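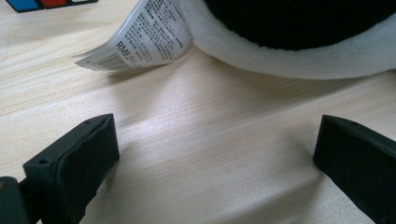 Kaltora Home Goods — Table Care Desk

Molell Hard Wax Oil, Clear Satin

Most table finishes are sold with more promises than we're willing to repeat. The Molell can says it will "renew and protect for life." We sell it anyway, because it's a decent oil at a fair price, but please don't buy it for that sentence.

What you get is a 500 ml can of clear oil with a little hard wax in it. It's meant for bare or previously oiled wood. It will not stick to lacquer or varnish, whatever the leaflet says about "all interior surfaces." If you don't know what's on your table, put a drop of water somewhere out of sight and leave it for a while. If it soaks in and leaves a dark spot, oil will probably soak in too. If it just sits there, ask us before you order.

On pale wood, be careful. "Clear" means there is no pigment in the can. It doesn't mean your blond tabletop will stay the color it was. Every oil we have tried warms light wood a little, this one included — less than the old Veres formula did, but enough to see next to an untreated board. Try the underside first.

How to use it

Sand with the grain and wipe off the dust. Spread a thin coat with a lint-free cloth, wait 6 minutes, then wipe away everything that hasn't gone in. Thick coats go sticky and stay sticky. You need 2 coats, with a night between them. The maker says one. We don't agree.

Keep hot pans off it, finished or not. The "heat resistant" claim on the label comes with no temperature, so we treat it as decoration.

Oily cloths can catch fire by themselves. Lay them flat outdoors to dry before you throw them out.

Coverage: the label gives 55 square feet per coat. That may be true on dense, smooth wood. Old, thirsty boards will take more.

Returns: unopened cans only. We can't take back a can because the color came out warmer than you hoped.

Related items
Molell Wax Refresher
Pradlow Lint-Free Cloths
Pradlow Sanding Block, Fine
Veres Soap for Oiled Wood

Last updated: April

© Kaltora Home Goods | Contact us | Back to top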